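Cables, paper and the left arm of our sorting cell

It is February and I have finally finished the service of the two-arm cell, so I want to write down what I did while my hands still remember. I came to this work from sewing machine repair, and English is my third language, so please be patient with both the mechanics and the grammar.

The cell is small. It has two white arms on the back side of a table, one gripper on each, and it sorts small parts into a tray for Medve, our kit line. At work we call it Trasance, after the name of the project that paid for it.

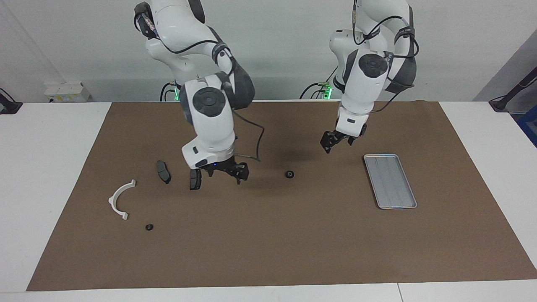
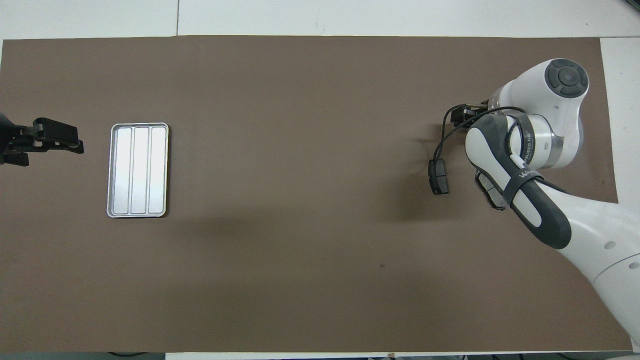
The cell with its brown cover on the table and the metal tray on top of it, first picture with parts laid out, second without.

I will start with the cable, because the cable was the reason for the whole service. Each gripper gets its power and its signal through a thin black cable that goes along the arm. When I took over the cell from Géza Borbély, the cable of the left arm was tied down very tight. It looked beautiful. Géza is a tidy man and I understand him, I also like a tidy cable. But the wrist must turn, and when it turned far to one side the cable had no length left to give. The gripper would then lose its connection for a moment, come back, and report a position that was wrong. In the log I found 34 of these faults for one month, and almost all of them came with the same wrist angle.

The first thing I did was the wrong thing. I changed the connector. It took me a full afternoon, the new connector was very nice, and the fault came back before I had washed my cup. Then I moved the arm by hand, slowly, with the power off, and I kept two fingers on the cable. At the end of the turn I could feel it become hard like a guitar string. I should have started there.

So now the cable makes a loop. To find the right size of loop I used a piece of string, taped at both ends, and I moved the wrist to each limit and marked where the string became straight. I added a little to this length and cut the cable. A loop that is too big is also bad. It hangs down and catches on the fingers, or it touches the other arm when both of them work near the middle. I made the first one too big and had to shorten it. Ratree Phetsri, who wrote the motion program, was watching me and she said it looked like the handle of a shopping bag. She was right.

After the loops came the cover. We put brown paper on the table under the arms. Before, the arms worked directly on the white surface, and the white parts were difficult to find for the vision program. Bradley Bloxham wanted to buy a special mat from Grostier, and maybe we will buy it one day, but the paper costs very little and I can change it in five minutes. Some notes about the paper, for my own use next time:

Cut it larger than the reach of the grippers but smaller than the table. I want to see white table at the edges, so that I notice if the paper has moved.

Tape it from underneath. Tape on top makes a shiny line, and our vision program once tried to pick up a shiny line again and again, with great patience.

Replace it when it has folds. A fold of a few millimeters is enough to lift one end of a part, and then the fingers close on it crooked.

Keep the old sheet for one day. When something small is missing, it is sometimes stuck to the tape.

Then the fingers. They are black and have two tips each, and the tips must come together in parallel. I check this with a strip of office paper. I close the gripper on the strip at low force and pull. If it slides out from one side more easily than from the other, the tips are not parallel. The right gripper was good. The left one was open a very little at the bottom, so it could hold a brake pad very well, but it dropped the small rubber pieces. I loosened the two screws, closed the gripper on a flat steel bar, and tightened the screws again while it was holding the bar. I learned this from Remedios Prieto, who had it from her years with printing machines. It is better than anything I found in the manual.

When the tips were good I did the home position again for both arms. Our method is simple: bring the arm to the mark, read the value, write it in the notebook, save it. Please write it in the notebook before you save it. I once saved first, and I had saved the value of the wrong arm, and the old number did not exist anywhere anymore. That cost me a morning and some of my good name.

About left and right I must say one more thing. We say left and right from the side of the robot, as if it was a person sitting at the table. If you stand in front, everything is reversed. Dorottya Dobos did not know this in her first week, and she greased the wrong shoulder very carefully. Now there is a note about it on the inside of the cabinet door, in three languages -- hers, mine and English.

For the test I used the ordinary parts: brake pads, the white half ring and the small rubber pieces. I ran 100 picks with the right arm and 100 with the left. The right arm missed none of the pads and one rubber piece. The left arm missed four rubber pieces, all of them in the first 23 picks, and I stopped there and lowered the approach height by one millimeter. After this it did not miss again. I don't know if one millimeter is the real cure, or if I am only hiding something in the wrist. I wrote both possibilities in the notebook.

What is still open: the cables around the bases are not in good order. They lie in curls behind the arms, and each time I clean there I am afraid to pull something. I asked for a flat cable channel from Cluletetti, but the one they sent is too wide for the back edge of our table, so it must go back. Also I want to try a softer tip material for the half ring, as its surface is smooth and it likes to rotate between the fingers when the arm goes fast. Ratree says to make the arm slower. Bradley says no to this, and he is the one with the delivery dates.

If somebody has a good method for measuring the gripper force without buying an instrument, please write to me. At the moment I use a kitchen scale and a piece of wood, and the kitchen scale is from my home, and I would like to bake again.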